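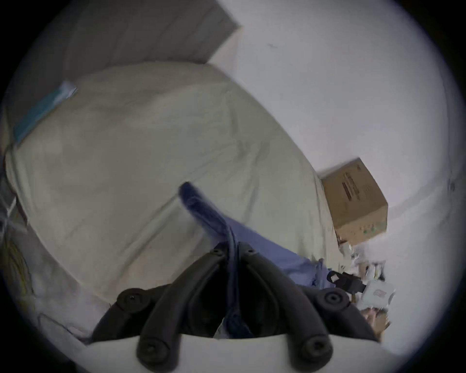

Duvet

A duvet is a soft flat bag filled with down, feathers, wool or synthetic fiber, used on a bed in place of a top sheet and blankets. Usually goes inside a removable cover. In the US often called a comforter, though strictly a comforter is quilted and used without a cover.

Care

Covers are washed with the rest of the bedding, most at 40 °C. Down fills need a large drum and a long, low dry – clumps left damp will smell. Synthetic fills dry faster but flatten sooner. Clothes are best kept out of the same load, as zippers can snag the cover.
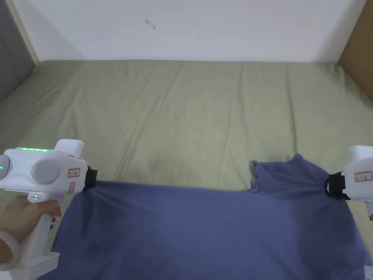

A blue T-shirt

Warmth

Rated in tog in Britain and some other countries. Summer weights start near 3 tog. American makers mostly use fill power insted, along with the weight of the fill. 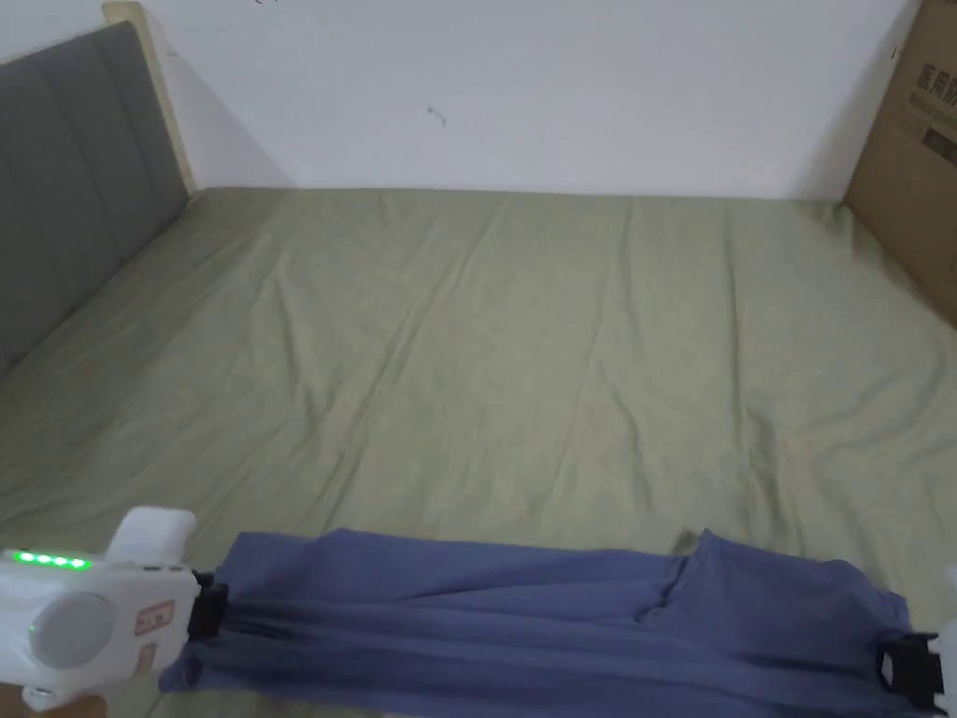

Some sets come as two layers that button together, one light and one medium, for year-round use. Common in Europe, less so in the US. Couples in Scandinavia often have one duvet each, even on a shared bed.

See also: Bed sheet, Eiderdown, Quilt, Pillow case

Page last edited November 8, 2025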